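¿Cajas abiertas o con tapa para ordenar los productos de papel?

skotov72
Tengo una mesa blanca en el cuarto de la lavadora y ahí acaba todo lo que compro de más: pañuelos, servilletas, toallitas, sobres de recambio. Quiero repartirlo en cajas de plástico sin tapa, de distintos tamaños, pero no sé si separarlo por tipo o por uso. El hueco tiene 80 cm de ancho y no puedo poner baldas. Las cajas de pañuelos son lo que peor me encaja, porque de pie sobresalen y tumbadas se comen el fondo. 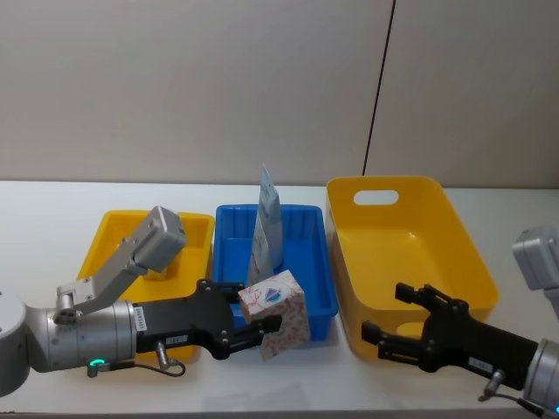
umari_17
Por uso. Si lo separas por tipo acabas con una caja a reventar y otra casi vacía. Yo tengo tres: lo que se gasta cada semana en la bandeja baja, los recambios en la mediana y la grande para lo que abulta. Los paquetes altos y planos van de pie, pegados a la pared del fondo, y los pañuelos delante. Que sobresalgan un poco da igual si no vas a apilar.

Otra cosa: compra la grande con asa recortada. Pesa poco llena de papel, pero se saca mucho mejor.

Kazemi
con tapa siempre, por el polvo. las mías son del bazar de Wustcombe y van bien

umari_17
Con tapa no le caben los pañuelos de pie, que es lo que pregunta. Para el polvo basta con no abrir los paquetes hasta que hagan falta.

skotov72
Gracias, pruebo por uso. Mido el fondo esta tarde, porque creo que la caja grande me va a quedar justa con la puerta. Si no entra, la pongo de lado y dejo la bandeja baja junto al borde.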